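4.3 Re-grasp decisions under wrist motion

The grasp monitor in Wurnwood runs as a separate process from the motion planner and publishes a single scalar, the hold score, at 20 Hz. The planner reads the score at fixed points in the task graph: before leaving the pick zone, at the start of each descent, and once more before the fingers open. If the score is below threshold at any of these points, the arm returns to its last safe waypoint and the pick is attempted again, up to 2 times, after which the item is skipped.

Earlier versions computed the score from every wrist image received. This gave poor results during fast transfers, when blur lowered the score even though finger position and motor current were steady. In the tidy-up task, where cups and utensils are put away around a dish rack, most unnecessary returns came from this cause. We therefore weight each wrist image by a sharpness term taken from a central patch of the table surface, with the gripper region masked out. The mask matters: the fingers move with the camera and stay comparatively solid in the image when the table does not, so an unmasked measure rates a blurred image too highly.

The fixed view is used only to confirm where a held item is in relation to the rack. It cannot replace the wrist views, as the arms often shade or cover the area of interest, but it is free of wrist blur and its calibration to the table is constant for the whole session. Figure 6 gives samples of both view types.

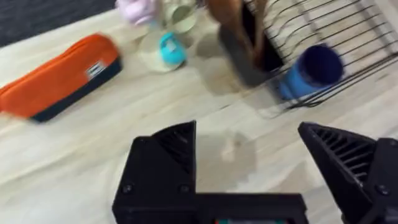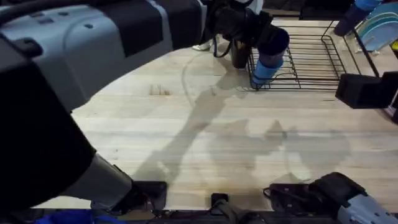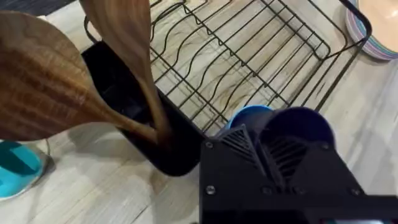 Figure 6. Wrist views (first and third) and fixed view (second) from the tidy-up task. The first wrist view shows strong motion blur.

Alfie Mapplebeck, commenting on a draft of this section, objected that the sharpness term treats the symptom: "You are throwing away images at exactly the moment an item is most likely to slip. I would keep the blurred ones and train the score on them." We tested this suggestion. The hold score network was retrained on 2,036 wrist images, with blurred and sharp samples drawn in equal parts and the weighting disabled. The retrained network produced fewer false returns than the original one but more than the weighted version, and its output varied with wrist speed when the gripper was closed on nothing. A combination of the two is possible and is left for later work.

The threshold itself was set by hand on the Bristosus cell and kept for all runs reported in Section 5. A low-pass filter with a time constant of 100 ms is applied to the score before comparison. Longer constants delayed the check before release and were not used.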